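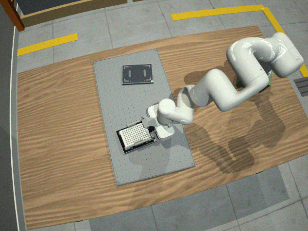

Plate transfer, practice track
1 Jan 2022

Happy new year to me and the simulator. The Oltonar entry is a student project until July, at which point it becomes a student emergency.

Job for the arm: get the well plate out of the black holder and over to the square marker pad at the other end of the breadboard. Urmas set the approach speed. Siiri then set it again, lower, and left a comment in the config that I won't copy here.

Ran 17 tries overnight with the holder turned a little each time. Log says 5 bad grips, all with the holder turned counterclockwise. My money is on the wrist offset, which I typed in myself, so I have been slow to check it.

Also tried the low view from the table's front edge. Much easier to judge the gap between gripper and board from down there, and you get the warehouse racking thrown in free.
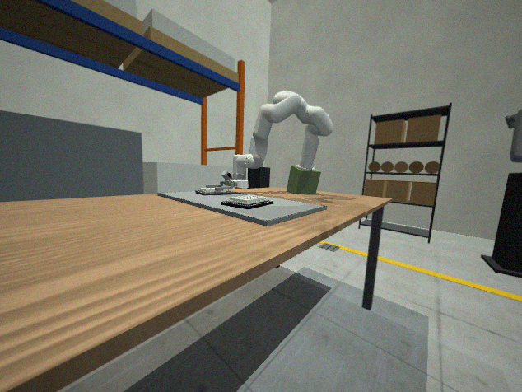

Do we have to use the same grip force for every run?
The rules only fix the plate and the start pose, so force is ours to choose, up to 400 in the config's own mysterious units.

To do: wrist offset. Ask Urmas what the units are.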